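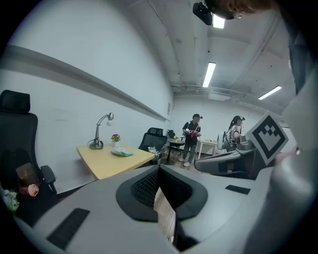 Figure 1. The gripper body and its black pad, with the office behind.

Balancing a Heavy Character in a Small Arena Game
Thiện Hoàng, second-year project report

1. Background
Trutine is a two-player arena game that our year group has been building since February. It had four playable characters when I joined. My task was to add a fifth, a slow fighter called Kong who can take a lot of damage but has trouble reaching his target. Characters of this type are often either useless or far too strong, so most of my time went on numbers and very little on artwork.

2. Design
Kong has three moves: a short charge, a ground slam and a shield. The charge cannot be steered once it begins. The slam slows anyone close to him for 2 seconds. The shield grows with the damage he has taken in the last few moments, so he gets tougher the longer a fight goes on.
His first version had 1,254 health, a figure I got by doubling the health of Rorulent, the poison character, and taking a bit off.

3. Testing
We logged 212 matches on the Darnlow map, which is small and has two narrow corridors. Players were other students on the course. Each match was recorded with the winner, the length and the cause of the last hit.
In the first build Kong won far too often. Players who knew the map waited in a corridor and used the slam when the other player came through. Lowering his health made little difference. Making the slam take longer to start helped much more – opponents could now step back in time.
I then set the charge to recharge in 9 seconds. Some players said this felt slow, and I agree, but shorter times brought the corridor problem back.

4. Remaining problems
Rorulent still beats Kong too easily in open space, as poison ignores the shield. I tried letting the shield block half of it, but that change also broke the poison timer, so it was taken out again. All the logged matches were on one map, and the results may not hold on a larger one.
The balance values are kept in a single settings file, with the old ones left in as comments.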